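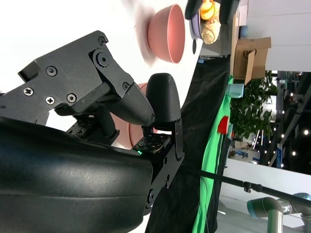 Section 7. Preparing the Tabletop Demonstration for Visitors

7.1 Scope

This section covers the set-up and running of the bowl-stacking demonstration at exhibitions, open days and scheduled visits. It applies to the two-arm Kinier station with either type of gripper. It does not cover transport or first-time installation of the arms, for which see Section 3.

The station shall be run by two persons at all times. The operator controls the arms and remains within reach of the stop button. The host speaks to visitors and keeps the viewing line clear. The two roles may be exchanged between runs but never during one.

7.2 Before the Hall Opens

Allow 60 minutes for the steps below.

1. Check that the station stop is pressed in and that the main switch is off.

2. Walk once around the table. Confirm that no cable lies across the visitor side and that all floor covers are taped down.

3. Wipe the tabletop with a dry cloth. Do not use spray cleaner.

4. Inspect the fingers of each gripper for wear, chips and loose screws. A finger that moves when pressed lightly by hand must be replaced before the station is powered.

5. Turn on the main switch and wait for the controller to report Ready. Release the station stop.

6. Run the homing routine at low speed with the table clear of all objects.

7. Place the demonstration objects. Only the bowls, plates, cups and food items listed on the packing sheet may be used.

8. Run program 242 three times with no visitors present. If any run fails, repeat step 4 and then perform the camera check in Section 5.

Note: Hall lighting is often changed shortly before opening. If the overhead lights come on after step 8 has been completed, repeat that step. Glare on the white surface may affect the camera's estimate of where the rim of a bowl lies.

CAUTION: Never reach over the table while the station stop is released, even when the arms are still. The arms may be waiting for the next command.

7.3 Running the Demonstration

1. The host invites visitors to the viewing line and states that the arms will begin to move.

2. The operator confirms aloud that the table is clear of hands, bags and telephones.

3. The operator starts the program at demonstration speed. Full speed is not permitted in a public hall.

4. The host explains the task while it is under way. One arm picks up a bowl by the rim and carries it over another. The second arm is held ready in an open position and is used only when the plan calls for it.

5. When the run ends, the operator presses the station stop before touching any object.

6. The operator returns the bowls to their starting places by hand. Exact placement is not needed, provided that the bowls are upright and do not touch.

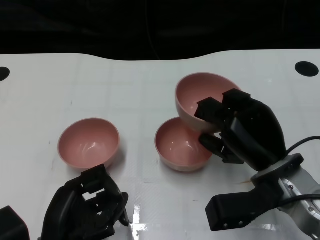
Kamol Pongsiri wrote, after using an earlier issue of these steps at the Cloltthorpe open day, that visitors kept asking whether the bowls had to be in the same place every time, and that the quickest answer was to let one of them choose the positions. "Do it with the stop pressed in, and let them put the bowls down themselves," the comment continued. "They watch the next run much more closely."

This practice has been adopted. The following conditions apply.

a. The station stop is pressed in before the visitor is invited forward, and the operator keeps one hand beside it.

b. One visitor approaches at a time. Children must be accompanied by an adult.

c. The visitor steps back behind the viewing line before the stop is released.

7.4 If a Run Fails

A dropped or missed bowl is not a fault in itself. Let the arms finish their motion and return to rest – the program will do this without help – and then press the station stop. The host should state plainly that the attempt did not succeed and that it will be repeated.

After two failed runs in a row, close the viewing line and carry out steps 4 and 8 of 7.2. If the trouble continues, contact Oranuch Onsri at the Plultitness office and record the program number, the time of day and the positions of the objects.

CAUTION: If a gripper closes on anything other than a demonstration object, press the station stop at once. Do not try to pull the object free. Use the manual release described in Section 4.

7.5 Closing Down

1. Clear the table and send both arms to the rest position.

2. Press in the station stop and turn off the main switch.

3. Count the bowls, cups and plates against the packing sheet.

4. Enter the number of runs and any failures in the station log. Both persons sign the entry.

Remarks on this section should be sent to Wanpen Chaiyaporn before the September issue is prepared.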